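4. Reporting rules and the small coin dealer

4.1 What we asked and whom

Coin and bullion trading sits in an odd corner of commercial law. A shop may sell a silver round to a retiree at ten in the morning and buy a tray of foreign coins from an estate at noon, and in many places those two deals fall under different rules. Earlier work has looked mostly at the large online houses. We wanted to hear from the other end of the trade, and the dealers turned out to be wonderful people to learn from!

Our sample comes from the dealer register kept in the port district of Skakholm, where a local ordinance requires a written record for any cash purchase above 4,000 in the local currency. We contacted every registered shop, and 30 agreed to a full interview. Two were run by the same family and kept a single set of books, so we treat them as one business wherever records are compared. All interviews were held in the shops themselves, usually across the counter, and several were interrupted by customers (which gave us some of our best material).

4.2 Record keeping in practice

The ordinance asks for a seller's name, an identity document, a description of the goods and the price paid. It says very little about how the goods should be described, and this is where things get interesting. Some dealers write a single line, such as "mixed silver, by weight." Others list each coin with date, mint and grade. Chmielewska (see Section 2) predicted that short descriptions would go with high volume, and our data support her, but only for bullion. For collector coins the busiest shops also kept the longest entries, a result we were delighted to find and did not expect.

Jolanta Kubiak, who coded the ledgers, noticed a second pattern. Dealers who belonged to a trade club used nearly the same words for the same goods, even though the club had never issued a form. New members seem to pick up the wording from older ones at coin shows. We call this borrowed compliance - a habit that spreads through friendship and shop talk well before any inspector asks for it.

4.3 The holding period

Purchased goods must be kept for eight days before resale. Dealers disliked this rule more than any other, and their reasons were concrete. The price of silver can move a good deal in that time, and a small shop carries all of the risk. Larger firms can hedge. Several owners told us that they quote a lower buying price in December, when gift sales are strong and a held coin may miss its buyer.
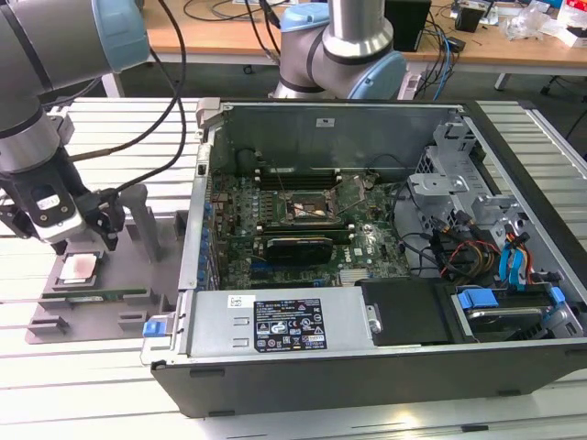

Figure 3

The cost of waiting falls unevenly across types of goods. A rare coin bought for a known collector loses almost nothing by sitting in the safe, while common bullion is exposed from the first day. A flat holding period therefore works as a small tax on the plainest part of the trade, the part where stolen goods are also hardest to identify. That gives lawmakers a real puzzle, and a fascinating one. The Brernico proposal would shorten the period for items that carry a serial number. The Drurnar draft goes the other way and lets dealers sell early if they keep clear photographs of every piece.

We see promise in both. The second fits more neatly with what dealers already do, at least among club members, whose ledgers often have pictures clipped to the page. It would need a plain standard for what a clear photograph is, and the club wording described in Section 4.2 would be a fine place to start. Section 5 takes up the matter of who should pay for inspections.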